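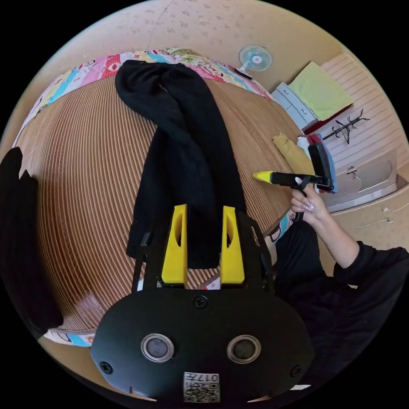
Category: Robot learning methods

Gidell

Gidell is a method for teaching two-armed robots to fold and sort clothes from recordings made by people in their own homes. It was developed by Noémie Fleury at the Histidetti laboratory and first described in a report dated Wednesday, June 21, 2023. The name covers both the recording procedure and the training software that goes with it.

Method

The person making a recording holds a gripper in each hand and handles the clothes with the gripper fingers only. No robot needs to be present. Each gripper carries its own camera with a wide view, so the garment, the surface under it and often the other gripper are recorded together. The fingers are yellow, which makes them easy to pick out against dark cloth.

A recording covers one garment and lasts no longer than 90 seconds. It starts with the garment lying on a bed, table or floor and ends when both grippers have been lifted clear. Trousers are laid out lengthwise before the first fold. Shirts and jumpers may start in any position. Recordings in which a bare hand touches the cloth are kept in a separate set and are not used for training.

The path of each gripper is worked out afterwards from the video. The two paths are then lined up in time and turned into movements for the robot arms by a program called Onishi, which also throws out any movement the arms could not reach.

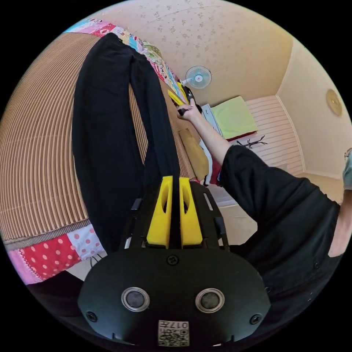 Striped and ribbed surfaces caused difficulty in early versions. Fine parallel lines look much the same from one place to the next, and the calculated path could slip sideways by the width of several stripes. Onishi now gives more weight to fixed objects further off, such as furniture and things hung on walls. The change also helped on plain bedsheets, where there is little for the software to follow.

Data

The first collection, known as Bukard, holds 3100 recordings from 34 homes. Trousers make up the largest group, followed by towels. Rooms were left furnished as they were and no extra lamps were brought in. Faces and readable papers were blurred before the collection was shared.

Results

In the 2023 report, a robot trained on the full collection was compared with one trained on recordings from 10 homes. The first did better on beds it had not met before, while the two were nearly level on tables. Black garments gave the poorest results in both cases. Fleury put this down to the seams, which show up faintly on dark cloth and give the robot little help in finding the waist or the hem.

The method has not been tested on fitted sheets or on clothes with hoods.

See also: Imitation learning; Cloth handling; Two-armed robots

Share 34 | Comments 10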